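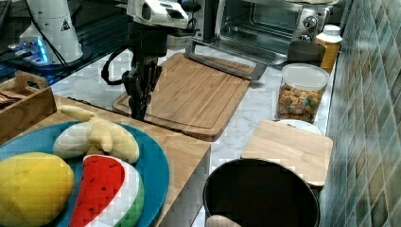
Kitchen Teaching Sessions: Frequently Asked Questions

Last updated 8/15/23

Welcome, and thank you for your interest in the Skarninetti kitchen project! We get a lot of the same questions from people who are getting ready for their first session in Cullildale, so Hiếu La sat down and answered them all in one go. If something is missing, ask at the front desk when you arrive.

What will I be doing?

You'll be showing a robot arm how to do small kitchen chores. Most first-timers start with plush food: picking up a piece of fruit, moving it to a plate, taking it off the plate again. It sounds simple, and for your own hand it is. Doing it through a gripper takes a little while to get used to, and most people find they're enjoying themselves by the time the first break comes along.

Do I need any experience with robots?

None at all. We've had retired teachers, line cooks, and one very patient piano tuner. If you can put away groceries you already know most of what we want the arm to learn. The first half hour is practice and none of it is kept.

What is the difference between hand guiding and remote control?

With hand guiding, you take hold of the arm and move it through the task yourself, a bit like helping a child hold a pencil. With remote control you sit at the Jisimix station, which has a pair of handles, and the arm follows what you do with them. We use hand guiding for short, slow moves such as lowering the gripper over a plate. Longer chores are nearly always done by remote. You'll try both, and you're welcome to tell us which one you prefer.

Why soft toy food? Wouldn't real food be better?

We do want to get to real food eventually! Plush pieces can be squeezed and dropped over and over, though, and they don't need washing up after every try. They're also harder than people expect. Soft fabric gives under the fingers, so a grip that looks fine at the start can slide as the arm comes up. Close gently, wait a moment, then lift.

Why don't you clear the counter first?

A tidy counter would be easier on everybody, but the kitchens we care about have pots and cutting boards and snack containers in them, and an arm that has only ever worked on a bare table gets into trouble very quickly. Please leave things where you find them unless your task card asks you to move something. If an oven door is down, leave it down.

How many times will I repeat the same task?

Quite a few. A usual session is 3 blocks, with a break after each one. Our plush food set currently has 1071 recorded tries in it, and 816 of those were good enough to keep. The rest were set aside for all sorts of reasons -- a late start, a bumped board, a sneeze.

What if I make a mistake?

Keep going if you can. A fumble followed by a calm second try is useful to us, and we have a button for marking it. If the arm is pressing hard on something or the cable is catching, let go of the handles and press the red stop button. You will never be in trouble for pressing it.

Can I reach in to fix something?

Only after the operator says "arm is parked." Please wait for those words even if the arm looks perfectly still. This goes for picking up a toy that has rolled away, too.

What should I wear?

Comfortable clothes with close-fitting sleeves. Long hair should be tied back, and bracelets and lanyards can go in the tray by the door.

What happens to my recordings?

They go into the Kaplan library, our shared store of demonstrations, where a reviewer watches each one and trims the ends. Your name is not attached to them. The January set was about 148 minutes long after trimming, and it took us weeks to get through, so please don't worry if you hear nothing for a while.

Can I come back?

We'd love that. Returning guests skip the introduction and can ask for a harder task, such as putting one thing on a plate that already has several on it. Just mention at sign-up that you've been before, and tell us whether you used the handles or guided the arm by hand.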